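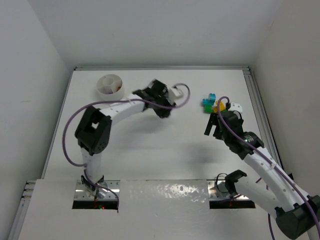

Sunday, June 24, 2001

Walked the canal from Polbridge to the old lock and back, which took most of the morning. The path is still soft after the rain on Thursday and I had to go round by the field at one point. The box room has been on my mind all week and I thought about it most of the way. I want plain walls in there, a smooth pale grey at the back and something slightly warmer on the right, with a flat white top to work on. The paper that is up now has brown ferns on it and has to come off first. Bhatt had a tin of grey in the window on Friday but they shut at noon today, so that will wait.

Lunch was cold ham and the last of the new potatoes. Wrote up the allotment book after. Broad beans are nearly done -- 4 pounds this week, and blackfly on the rest. The onions look well. I sowed a second row of beetroot where the spinach bolted and put netting over it.

The Otimar bill came yesterday. The reading on it was 1,858 and they want 87 pounds, more than the spring one, though the heating has been off since early May. I went out to the meter with a torch and the figures do agree. Will ring them tomorrow in case the rate has changed.

Read a few more chapters of the Stestico guide. The walk I want to do in September goes over a pass at 3,000 feet, with a hut on the far side that has to be booked by letter. Must get the boots resoled before then. The left heel has gone.

Light until ten tonight. Watered the tomatoes and came in.

We use cookies to improve your visit. By continuing to browse you accept our use of cookies. Accept | Find out more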